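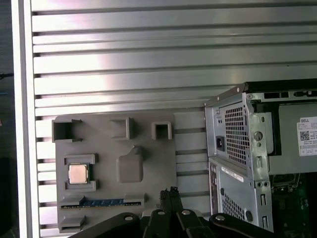

Courses > Robotics and Work > Unit 9 > Handout

Search course materials Go

Posted in October by the course instructor

UNIT 9: CAN THEY DO CHORES YET?

Short answer for anyone skimming before class: some, slowly, in places set up for them. Long answer is the rest of the handout. Bring it with you, we'll write on it.

Where we left off

Last unit was locomotion, walking, wheels, stairs. All of that gets the machine to the job. Now it has to use its hands. Most of what people mean by "chores" is hands.

Two piles for today:
- Household. Dishes, laundry, wiping, putting away.
- Shop floor. Kitting, loading, fastening, taking things apart.

Most people guess household is easier. Write down your guess now and don't change it later.

Why a desktop PC is a good test

We use computer teardown and parts sorting as the running case this term. Reasons:

1. Parts are rigid. A RAM module doesn't fold up on you like a sock.
2. Parts have a right place. A stick of memory either sits in its slot or it doesn't, easy to grade.
3. Almost everything needs more than one motion. Release the clip, THEN lift. Miss the first step and the second one breaks something.
4. Everything is close together. Steel edges, connectors, sheet metal with holes in it.

Point 4 gets underestimated every year. Fingers need room for the part and room for themselves. The linkage behind the fingers is wider than the tips and it has to go somewhere too. Draw this before you plan a reach, side view and top view.

Fixtures (this is the important section)

A fixture holds a part where you want it, the way you want it. Pockets, clips, slots, pads. Printed organizer boards are the cheap version. CPU goes in a frame with corner clips, memory lies in a long slot with a clip at each end, and so on.

What a fixture buys you:
- known position, so less searching
- known orientation, so no regrasp
- the part doesnt skate away when a finger touches it

What it costs: somebody designed it, printed it, and mounted it. Change the part and you start over. So when a demo looks good, ask how much of the skill is in the arm and how much is in the gray plastic. Not a trick question, factories have run on fixtures forever. But your kitchen has none.

Camera on the wrist

Good: sees the fingertips and what's right under them. Moves with the hand.
Bad: the hand blocks part of its own view. Shiny metal throws glare. Up close you lose track of the rest of the bench.
Usual fix is a second view from somewhere fixed. Then you have to line the two up, see Unit 6 notes on calibration (bring them if you still have them).

Case A: Varkameo

Bench cell for pulling parts from retired office machines. One arm, two fingers, one model of tower at a time. In the trial we'll discuss, 12 memory pulls attempted and 9 completed without help. The three misses were all the same miss: clip not fully open, finger pulled anyway. No drops.

Discuss: is 9 of 12 good? Good for whom? A new hire would be bored by the second tower. On the other hand the new hire goes home at five.

Case B: Coteo

Home kitchen pilot, loading a dishwasher. 11 plates, 10 loaded. Sounds better than Case A, until you read the setup. Plates all one size, already scraped, stacked on the same side of the sink every time. Bowls left out. Glasses left out. Forks left out.

So: compare the two on what was REMOVED from the task, before you compare the scores. Half the homework is this.

The Öberg checklist

Use it on any claim you read. Ask
- Who set up the bench, and how long did it take?
- Was a person driving the arm, or only watching?
- What happened on a miss? Retry, stop, or call for help?
- Same objects in training and in the test?
- Is the video sped up? Look for the tiny "x" number in the corner
- Who puts the thing back for the next run?

Last one matters more than it looks. If a person resets the bench after every try, count that person's time as part of the job.

Where things stand, my view

Shop floor, fixed parts, fixtured: yes, getting useful.
Shop floor, mixed models in any order: partly. Screws ok, cables bad. Cables are soft and they hide things.
Home, one narrow chore with tidy conditons: sometimes.
Home, "clean up in here": no.

Argue with me in section.

Homework

Read the Petovance packet, skip the appendix. Pick one step from a PC teardown and one step from your own kitchen. For each, one page max:
a) the motions in order
b) what has to be held still, and what holds it
c) how the machine would know it worked
d) the first thing you expect to go wrong

Sketches by hand are fine. Photos of your kitchen fine too. Hand in at the start of section, 10 points, late work loses half.

Next unit: cloth. Bring a T-shirt you don't mind getting stretched.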